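Terum Perception Stack: Operator Guide
Section 11. Wrist Camera Setup and Self-Mask for Home Environments 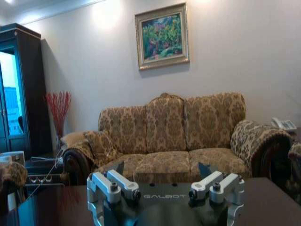 Complete this section after the arm has been homed and before any grasp planner is started. The procedure assumes the gripper is fully open and the camera is already publishing. If the camera node does not appear in the Terum node list, return to the driver section first.

11.1 Start the perception service

1. Open a terminal on the control computer and log in with the operator account.
2. Start the service with the command: terum perception start --profile home
3. Wait for the status line to read READY. The service listens on port 3921.
4. Open the Jimdale viewer and connect to the same port. Live color should appear in the left pane and the segmentation overlay in the right pane.

Note: Jimdale opens in read-only mode. To save a mask or a support plane, select Session > Allow Edits. The setting is cleared each time the viewer closes.

11.2 Build the self-mask

The self-mask removes the gripper from each image before segmentation. Without it, the linkages and fingertip pads are passed to the planner as obstacles.

1. Command the gripper to the fully open position.
2. In Jimdale, select Mask > New > From Model.
3. Check the outline against the live image. It should follow the outer edge of each linkage and both fingertip pads.
4. If the outline is shifted, adjust the camera offset in the Ultia calibration panel. Do not drag the outline by hand. A dragged outline is correct for one finger position only.
5. Close the gripper halfway and check again. Repeat with the gripper closed.
6. Save the mask.

Caution: Keep hands clear of the fingers during step 5. The viewer sends motion commands without a confirmation prompt.

11.3 Set the support plane

1. Move the wrist to the survey pose.
2. Select Plane > Fit and draw a region on the table surface. Keep the region away from the table edge.
3. Read the residual. A value of up to 3 mm is accepted. Above that value the Save button stays gray.
4. Save the plane.

Polished tabletops reflect both the room and the gripper. The reflected parts often receive depth values below the real surface, and the fit tilts. If the residual is too high on a glossy table, turn on Reject Below Plane and fit again. If it is still too high, lower the room lighting or select a region with fewer highlights.

The self-mask does not cover reflections of the gripper. Set reflection_filter to 2 in the home profile to drop segments that mirror a masked part. The default is 0 (off).

11.4 Mark background regions

Large furniture behind the work surface should be labeled as background. The planner still treats it as solid for collision checks but does not search it for grasp targets.

1. Select Regions > Auto Label.
2. Review each proposed region. Patterned upholstery is commonly split into many small segments. Select them all and choose Merge.
3. Check glass cabinet doors and framed pictures. Objects in a reflection or a painting can be proposed as targets. Label these regions Flat.
4. Look for thin cables. Anything narrower than the minimum segment width is discarded, and the planner will route through it. Add a keep-out box by hand.

11.5 Known issues

Merged regions lose their names when exported to Sandu. Renaming them after import has no side effects. Reported by Valdemar Lund.

Auto Label may stall if the camera exposure changes while it is running. Lock exposure first. The workaround script by Emanuel Matei is in the tools folder and will be removed in the October release.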